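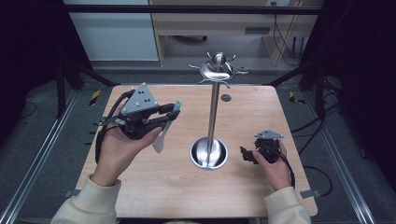
Vesela Omerović has asked that the list stop treating "mug tree" and "mug stand" as the same word, as people in her part of the survey used the first for anything with branches and the second for anything that held mugs at all. The request was accepted and the two are separate headwords from the present version onwards.

Search this project Go

Priketti Household Words List
Version 2
Feb 11, 2025

Summary

The Priketti list records what people call ordinary objects in the kitchen and the rooms next to it. It holds 200 headwords and 833 variant names, taken from 3000 completed answer sheets. It is meant for teachers of English, translators, dictionary writers and anyone preparing labels or leaflets for a general readership. The list is in English throughout, and headwords follow British spelling.

Contents

headwords.csv – one row for each object, with a short definition and a usage note.
variants.csv – one row for each variant name, linked to its headword by number.

Both files are plain text with commas between fields. Where a name contains a comma, the whole field is placed in double quotation marks. Empty fields are left blank and should be read as "not recorded".

How the names were gathered

Respondents were given a written definition and asked to supply the word they would use at home. They were free to give more than one. Sheets were read by Ximena Lucero and checked by Fedir Pasichnyk; where the two readings differed, both were kept and the row is marked "unsettled".
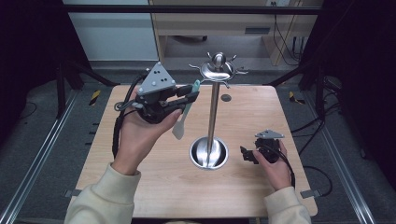 Mug tree, stainless steel. Headword group: storage and drying.

The definition used for "mug tree" was "an upright stand with arms or hooks on which mugs are hung by their handles". Variants recorded include "cup tree", "mug holder" and "mug rack". The last of these was also given for a row of hooks fixed beneath a shelf, and users should consult the usage note before treating it as an exact match.

Known limits

Older words are under-represented. Several respondents wrote that a parent or grandparent had used another name but did not supply it. Brand names used as common nouns were removed at the request of Marcelino Holanda, and a future version may restore them in a separate column.

Spelling of compounds is uneven. "Teatowel", "tea-towel" and "tea towel" are counted as one variant, whereas "draining board" and "drainer" are counted as two.

The list does not record pronunciation.

Corrections

Corrections should be sent in writing to Boyang Xiao at the Priketti office, giving the headword number and the proposed wording. Those received before the end of March will be considered for the next version.

Terms of use

The files may be copied and altered for any purpose, provided that the Priketti name and the version number are kept with them.

Shares 2 Comments 0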